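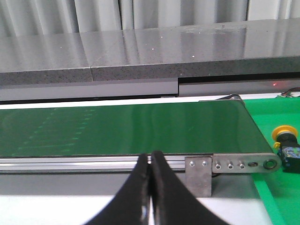

How to track a small conveyor belt that keeps drifting to one side

Quick one. Got asked this again by Gaetano Marino so writing it down properly. Works for little benchtop belts, the flat PVC or PU kind with a drive roller at one end and a plain tail roller at the other. Not for big warehouse stuff.

You need:
Hex keys, metric set
Small steel ruler or calipers
Masking tape and a marker
Lint free rag, isopropyl
Tray for the screws

Before you touch anything

Unplug it. Not just the switch, the plug.

Wipe both rollers. Half the drift problems I see are gunk. Tape residue, dust, bit of glue, builds up in a ring on the roller and the belt climbs it. Clean the underside of the belt too, turn it by hand a bit at a time till you've been all the way round. Let the alcohol dry off.

Check the feet. Frame needs to sit flat, no rocking. A twisted frame will fight you all afternoon. Shim the low foot, card is fine for testing.

Step 1. Measure the rollers

Caliper from the end of the frame to the roller shaft, left side, then right. Do both ends. Write it on the tape, stick it to the frame. Mine is a Burker with a 342 mm frame and it had slipped 2 mm on one side of the tail. That's loads on something so short.

Step 2. Square the tail roller

Loosen the side bolts, don't take them out. Turn the tension screw until both sides read the same. Snug the bolts back up. Finger tight plus a little.

Any end caps or covers in the way, take those off first and put everthing in the tray. Screws roll. Guards go back on before the power does.

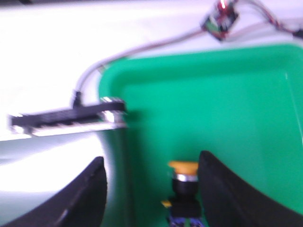

Green plastic tray on the white tabletop. Any shallow one with a rim will do.

Step 3. Set tension

Lift the belt in the middle with one finger. Should come up a little and snap back. If it hangs, too loose. If it wont lift, too tight and you'll wear out the bearings. Equal turns both sides, always. I go a quarter turn at a time.

Step 4. Run it and watch

Clear your tools, guards on, plug in, slowest speed. Put a marker dot near the belt edge and give it 60 seconds. Watch the tail end, that's where you'll see it first.

Belt moves left: stop, unplug, tighten the left tail screw an eighth of a turn.
Belt moves right: same thing, right screw.

Belt goes to the slack side. Everybody gets this backwards the first time, I still say it out loud.

Then wait. Belt needs a few laps to settle after each change. Most people adjust, see nothing, adjust again, and now it's running off the other side.

Step 5. Test with a load

Stays centered empty? Put something on it. Normal parts, normal spot. If it only drifts loaded then your parts are probably landing off center, so move the feed and leave the rollers alone.

If it still drifts

Flip the belt end for end, if the maker allows it. If the drift swaps sides the belt is the problem, probably a crooked joint. Order a new one. Hedard cut mine to length.
If the drift stays put it's the frame or the drive roller. Back to step 1.

Ginevra Monti asked about crowned rollers. Yes they help, no you don't need to swap yours if it tracked OK when new.

Last checked 13 August 2023. Tension part rewritten, old version had left and right mixed up, sorry.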